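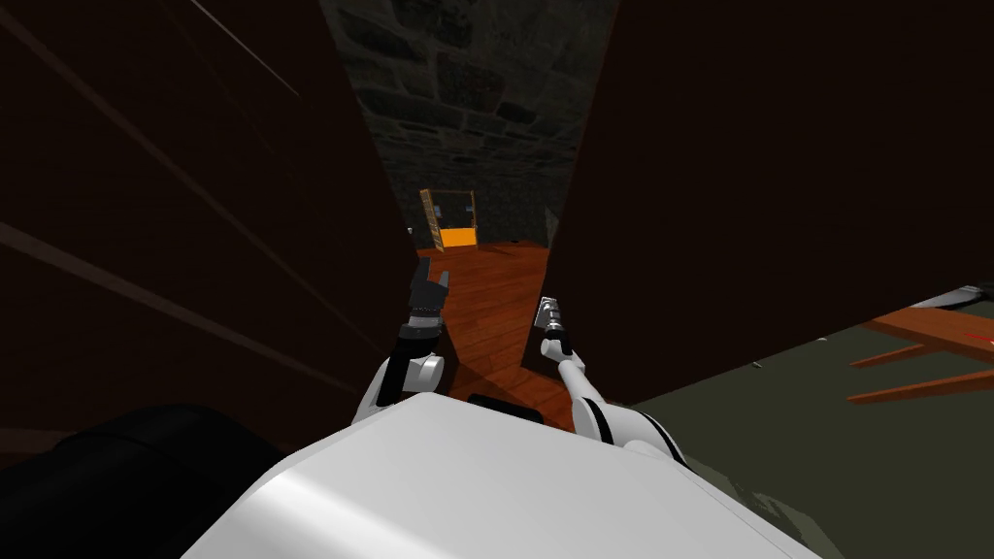

Zimirari Neighbors' Forum calls for evening patrols and working street lights after third attack on a student

ZIMIRARI, November – I'm Tharindu Mondal, and I speak for the Zimirari Neighbors' Forum. I usually keep these releases short, but this one got away from me a little, so bear with me.

A 20-year-old student at the Howlader trade college was beaten on his walk home from class earlier this month, a little after 6 in the evening, on the road that runs behind the Fiklow bus depot. He's home from the hospital now and his mother tells me he's eating again (her words were "eating everything"). He is the third student hurt on that same road this year. Two of the three had been handing out leaflets before the town election, for different parties, and I want to say that clearly because a lot of nonsense has been going around on people's phones.

We don't know who did it. The police haven't named anyone, and we won't be guessing in a press release. Please don't guess on our behalf either.

What we did last week

We held an open meeting at the Zarkach hall and 200 people came, which is more than the hall has chairs for! Both of the big parties sent someone, and to their credit they sat in the same row and let the students talk first. It got loud around the middle – one man wanted a full shutdown of the shops, and plenty of the shop owners had thoughts on that. We put it to a show of hands and the shutdown idea lost. There will be no strike called by us, whatever you may have read.

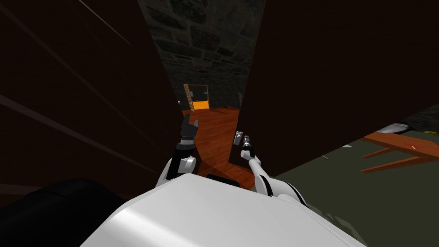 What we're asking for

Start with the lights. There are 39 street lights between the depot and the college gate and most of them have been dark since the summer. I've walked it with a flashlight and a notebook, and I've sent the list to the town council twice. We'd like them fixed before the end of the month.

We also want a police patrol on that road from 5:30 until the last class lets out, and a later bus from the college so students who stay for workshop hours aren't stuck walking.

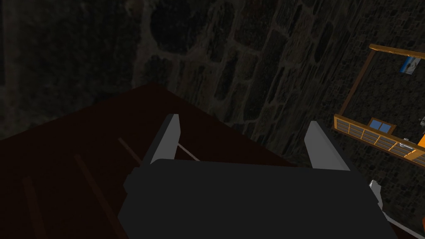 The bus company has told me the later run is possible if the college shares the cost, and the college says it's willing to talk, so I'm hopeful on that one. The patrol is harder. I've been promised a call back and I'm still waiting for it.

If you saw anything on the depot road that evening, please go to the police station and tell them directly. If you're nervous about going by yourself, call the Forum and one of us will walk over with you, no matter who you vote for.

Press contact: Tharindu Mondal, Zimirari Neighbors' Forum. Mornings are best.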